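Search datasets
Search

Drellunus Table Surface Notes
README

Tags: home & furniture, survey data, plain text
14 shares · 3 comments

## What this is

Drellunus is a small set of written notes on table tops in everyday use: kitchen tables, desks, folding tables, counters used as tables. Each record covers one table. It gives the shape of the top, the kind of corner, the edge, the main color, and what the owner said about cleaning and wear.

The set has 865 records. They were gathered in the town of Coscombe through a paper form, then typed up. Version 2 replaces the first release, which had a column shift in the wear scores. If you have the old file, delete it.

Last updated Mar 13, 2024.

## Files

- `tables.csv` — one row per table
- `comments.csv` — free-text remarks, linked by `table_id`
- `form.txt` — the wording of the paper form
- `changes.txt` — edits between versions

All files are UTF-8 with commas as separators. Remarks containing commas are in double quotes. A few remarks contain line breaks, so don't split the file by line before parsing it.

## Fields in tables.csv

- `table_id` — whole number, no gaps
- `room` — kitchen, dining, office, workshop, other
- `top_shape` — rectangle, square, round, oval, other
- `corner` — sharp, eased, rounded, none
- `color` — main color of the top in plain words
- `material_said` — material as the owner named it
- `age_band` — under 5 years, 5 to 15, over 15, not known
- `wear` — 0 to 4, scored by the owner
- `cleaner` — what the owner most often uses on it

`material_said` was left alone in typing. People call the same top wood, veneer, or board, and we had no way to check. Treat it as a label and nothing more.

`wear` is also the owner's own view. A score of 0 means no marks the owner could find. A score of 4 means the top needs replacing or refinishing. There are 190 rows with no wear score, stored as an empty cell. They are not zeros.

## Typing and checking

Forms were typed once and then read back against the paper. Spelling in the remarks was kept. Street names and phone numbers were taken out. The `color` field was tidied so that "off white," "cream," and "ivory" stay separate but "Off-White" and "off white" are the same value.

The Solís script, `clean_solis.py`, did the tidying. It isn't in this folder. It is kept with the Arkusel tools and needs no extra packages.

## Corner types

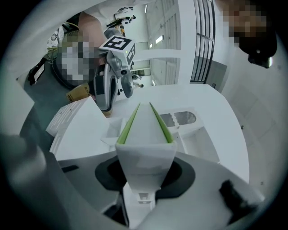 The `corner` field caused more questions than any other. "Eased" means the point has been taken off but the top still reads as square from across a room. "Rounded" means the curve is plain to see at a normal distance, as on the broad white top in the photo, and a table like that goes in as `corner = rounded` and `color = white`. Round and oval tables get "none." If a table has different corners on different sides, the form asked for the type that appears most, and ties went to the sharper one.

## Known problems

- 26 rows have `room` set to "other" where the remark clearly names a kitchen. These will be fixed in the next release.
- Glass tops are often given a color that belongs to the frame under them.
- Forms filled in during January mention candle wax and pine needles a lot. Be careful with any claim about cleaning habits over a full year.
- The sample leans toward people who like filling in forms. It should not be used to describe all homes in Coscombe.

## Use

Free to copy and change for any purpose. Please name the Drellunus set and the version number. Corrections are welcome — send the `table_id` and the field name, with the value you think is right.

3 comments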